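Skirnis word list, readme

Skirnis is a list of words which small children say for colours, sizes and shapes, collected in four languages. It has 460 entries. The files are plain text, one entry in each line, with tabs between the fields. Please read this page before you use the list, some of the fields are not what their names suggest.

Fields

word: the form as the child said it, in lower case
adult: the nearest word of an adult speaker
lang: two letters for the language
age: in months, always rounded down
place: Tastport or Movitz, the two towns where we collected
note: free text, often empty

The youngest age in the list is 40 months and the oldest is 52. In the March version the ages of the Movitz children were rounded up by mistake. This is now repaired, so please do not mix the two versions.

For 109 entries the adult field has a question mark. It means that the parents did not agree with each other what the child wanted to say. We kept these entries because they are useful for the study of the border between green and blue, where children and also adults give different names.

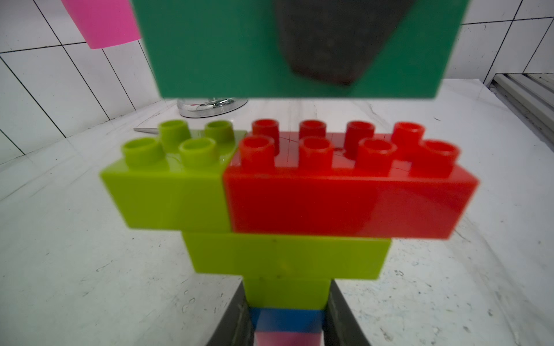 One reader of the March version wrote that the question mark is a bad choice, as her script took it for a missing value and dropped every such line, and could we please use a separate column. She also asked why "big" and "tall" have the same adult word in some lines.

The separate column will come in the next version. For "big" and "tall" we followed the parents, who often accepted both. If you need the difference, look in the note field, but it was filled with care only in Tastport.

Sorting

The lines are sorted with the Kikuchi script, which is in the folder tools. It puts letters with accents after z. If you prefer another order, sort again on your side, nothing depends on it.

Known problems

Two words for "pink" in the Movitz part have a wrong language code.
Some notes are in the language of the parent and are not translated.

Last change of this page: 22nd September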